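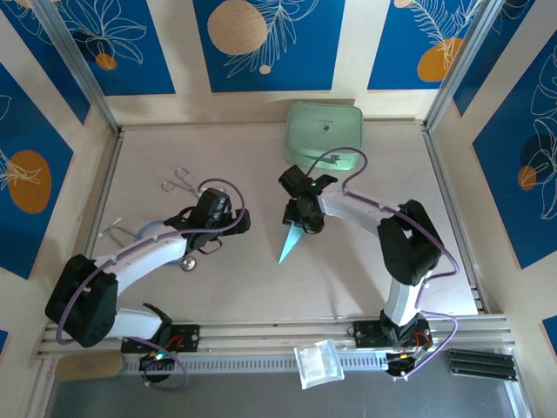 Stethoscope and scissors on the work table.

Going back to school for the nursing assistant certificate

21 June 2019

I finished the nursing assistant course in Notham last week and passed the state test, so I can write about it now without jinxing it. A few people have emailed to ask what it was like, mostly people my age who are thinking of doing the same thing.

Some background for anyone new. I worked in the office at Trunier until they moved the billing department out of state last October. I was offered a transfer and turned it down. My house is paid for, my father is on the next street over, and I did not want to learn a new town at 54. I spent the winter applying for office jobs and got tired of it. Notham has about 3,000 people in it and there are only so many front desks.

The course came up because of my father. He had a home aide for a while after his hip, a man named Elikem Mahama, and I used to sit in the kitchen and watch how he did things. He would tell Dad what was going to happen before it happened. "I'm going to put my hand behind your shoulder now." It was such a small thing and it made my father stop fighting him. I asked Elikem where he learned it and he said in the class, the same as everybody.

The class meets at the Kotgate building, up the hill from the library. It cost me $200 plus the book and the scrubs. You can get the book used. I would buy the scrubs new and I would buy them a size up, as you spend a lot of time bent over.

We met in the evenings, and our teacher was Aisling Gilmartin, who was a hospital nurse for most of her life and does not waste words. The first night she had us wash our hands at the sink while she timed us. Most of us stopped too soon. She made us go again, and then she did the same thing at the start of the next class and the one after. I still hum the song I picked to get the time right. My sister finds this annoying.

Most of what we learned was not what I think of as medical. We made beds, including with someone in them. We learned how to feed a person who can't feed himself, and how to sit down to do it so you aren't standing over him. We learned how to shave a man, brush somebody else's teeth, clean dentures, get a weak arm into a sleeve (weak arm goes in first, comes out last). We learned how to move a person from a bed to a wheelchair with a belt around the waist. I was scared of that one. I have a bad back, and I pictured both of us on the floor. It is mostly where you put your feet.

Vital signs took me the longest. Temperature is easy and breathing is easy once you learn to count it without telling the person, who will otherwise start breathing funny. Pulse I got after a while. Blood pressure I could not get. You have the cuff, the bulb, the gauge and the stethoscope, and you let the air out slowly and listen for when the beat starts and when it goes away. For the first couple of weeks I heard my own sleeve rubbing on the tubing, the heater, and nothing else.

What fixed it was that I had the earpieces in backward. They are supposed to point forward, toward your nose. I had been wearing them the other way the whole time and was too embarrassed to ask why everyone else was getting readings. Sang La, who sat next to me, reached over and turned them around. After that I could hear it, although I still let the air out too fast when I'm nervous.

If you are going to practice at home, practice on different people. My father's arm is thin and his beat is loud, and I got very good at my father. Then I tried my neighbor Phong Mai, who used to play baseball and has arms like it, and I was back to nothing. Phong was patient. He got a lot of pie out of me this spring.

The part I didn't expect was being the oldest one there by a good stretch. Most of the others were just out of high school, and they study on their phones with flash cards. I wrote mine out on index cards and kept them in a recipe box. They were kind about it. Müzeyyen Polat, who was closest to me in age, had raised her kids and nursed her mother at home for years, and she already knew how to do nearly everything. She had to unlearn some of it. She lifted people by the armpits, for one, and Aisling got after her for that every time.

The clinical days are at a nursing home, and you work alongside the regular aides. I was put on the hall with residents who have trouble with memory. One lady asked me every morning if I was the piano teacher. The first day I told her no, and she was upset, so the next day I asked her what she was working on, and she talked to me about scales while I did her hair. I don't know if that was the right thing by the book. I asked Aisling and she said it was fine.

My feet hurt more than I would have believed. I tried 2 pairs of shoes before I found something I could stand in for a whole shift, and they are ugly. I also started packing a real lunch. I went in the first day with a granola bar and by noon I was shaky.

The test has a written part and a skills part. The written part was all right if you read the book. For the skills you draw them at random and an examiner watches you and doesn't say anything, and her face doesn't move. I drew making an occupied bed and measuring a pulse, plus hand washing, which everybody gets. I forgot to put the call light back where the patient could reach it, remembered at the door, and went back and did it. You are allowed to correct yourself as long as you say so.

I start at Ninh next month, part time to begin with, on the day shift. The pay is less than Trunier paid me. I went through the numbers at the kitchen table more than once and it will work if I leave the car alone and don't replace the porch steps this year. My father says he can look after himself on the days I work. We'll see. I have asked my sister to stop by at lunch.

If you have questions about the class, put them in the comments and I'll answer what I can. Sign up early for fall. The list was already filling when I went in to pick up my certificate.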